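Comparing two controllers before the hardware ships

Nathalie Gosselin spent July running two arm controllers, Brekke and Trillik, against the same simulated two-arm robot. The physical grippers from Linetti had not been delivered.

"We ran 1,000 reach trials per controller, 2,000 in total," she says. "Same start poses, same seeds. The control loop was fixed at 50 Hz for both."

Her main interest was clearance. With the elbow raised, a link can pass close to the body shell while the other arm is working. "Brekke keeps the elbow high and accepts a longer path. Trillik takes the short path and corrects late. Trillik logged 42 self-contact warnings. Brekke logged none."
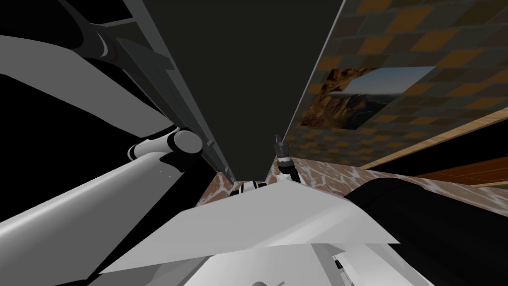
Camera placement

Gosselin also tested a low viewpoint close to the robot's body. Much of the view goes to white casing and the near arm, and the far gripper is small. "For grasp checks I would not use it alone. For elbow clearance it is good enough."

The Plestell camera model goes in next, with lens distortion turned on. She has kept Brekke as the default and left Trillik's late correction gain for a separate run.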